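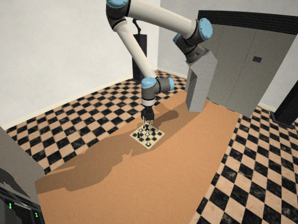

Publicado por el administrador de la bitácora | 12/01/2019 | Archivado en: Diario de obra y compraventa

Segunda visita a la parcela de Pidbridge. La ficha de la agencia Lindqvist da 3494 metros cuadrados de terreno y 123 construidos; el catastro coincide en el terreno, pero deja fuera el garaje. Pedida la nota simple para comprobar si consta la declaración de obra nueva.

Medido el salón con el distanciómetro. Muro norte de piedra, 80 cm de espesor, con humedad por capilaridad hasta la altura del zócalo. El tabique de la cocina no es portante según el plano de la reforma. Cubierta a dos aguas, teja cerámica, tres piezas partidas en el alero oeste. Carpintería exterior sin rotura de puente térmico. Caldera de gasóleo, sin libro de mantenimiento a la vista.

La linde este sigue sin aclarar. El vallado se aparta del plano a la altura del pozo y el camino de Skollanlow figura como servidumbre de paso en la escritura antigua, no en la ficha. Preguntar en el ayuntamiento por el retranqueo mínimo.

Por la tarde, comparación con la casa de Wurunora: 74 metros construidos, mejor orientación, saneamiento a fosa séptica. Precio por metro más alto. Descartada de momento.

Pendiente: certificado energético, último recibo del IBI y presupuesto del drenaje perimetral. No se firman arras sin la nota simple.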